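The owner of the Mallier guesthouse does all her own laundry, and has done since she opened. She has eight beds and two washing machines. We met in her kitchen at the end of October, when the season was winding down.

"People think the cooking is the hard part," she said. "It's the sheets. In summer I'm doing them until ten at night."

She used to send everything out to Laletus, a laundry across town. The service was fine, but the van came at noon and her guests arrived at two. One late delivery was enough. She bought her own machines the next spring.

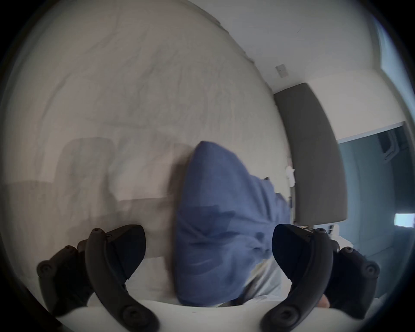

White sheet, blue pillow and a gray headboard.

She doesn't iron. Sheets come out of the dryer a little early and go straight on the bed, and she says most of the creases drop out overnight. Only one guest has ever complained.

"He wanted hotel corners. I told him the hotel is 90 dollars more."

Color is another matter. She washes blues on their own after ruining a set of pillowcases in her first year, and she keeps them out of the sun.
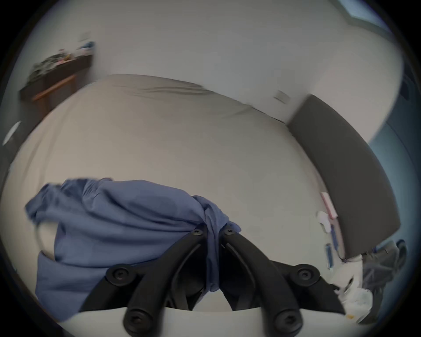

I asked what she would tell someone starting out. She said to buy three sets per bed, all from one supplier, and write the date on the label. Hers are from Bramarico, and she replaces a sheet after 100 washes or when she can see her hand through it.

"Usually the hand comes first," she said, and went to empty the dryer.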